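## 2 Daily start-up of the kitchenette brewer

Applies to the thermal carafe brewer in the Rana kitchenette, Flunitton building. Descaling is covered in section 13.

Issued Tuesday, July 30, 2019.

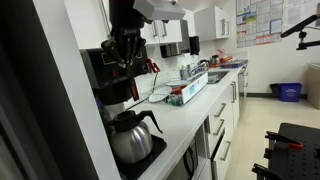
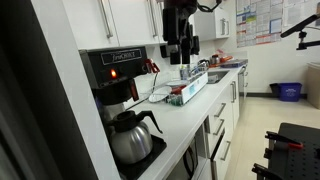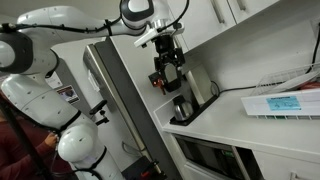
Water hardness decides how often the brewer needs attention. Flunitton is on a hard supply, and scale forms in the spray head first, then in the tank. Check the spray head before the first brew of the day. The carafe stands on the black base directly under the funnel and should be pushed fully back before brewing – a carafe left forward will catch only part of the flow. Keep the cord clear of the carafe and of anything draining in the white dish rack.

1. Rinse the carafe with warm water and empty it.
2. Slide out the funnel and fit one paper filter (Trorholm order code 154).
3. Add 69 g of medium-ground coffee. Level it without pressing.
4. Refit the funnel and set the carafe in place with its lid on.
5. Start the brew. Leave the carafe where it is until dripping stops.

**Caution:** The funnel stays hot after brewing. Wait 2 minutes before removing it.

**Note:** Do not put the carafe in a dishwasher. Wash by hand with Flilta liquid and drain upside down, lid off.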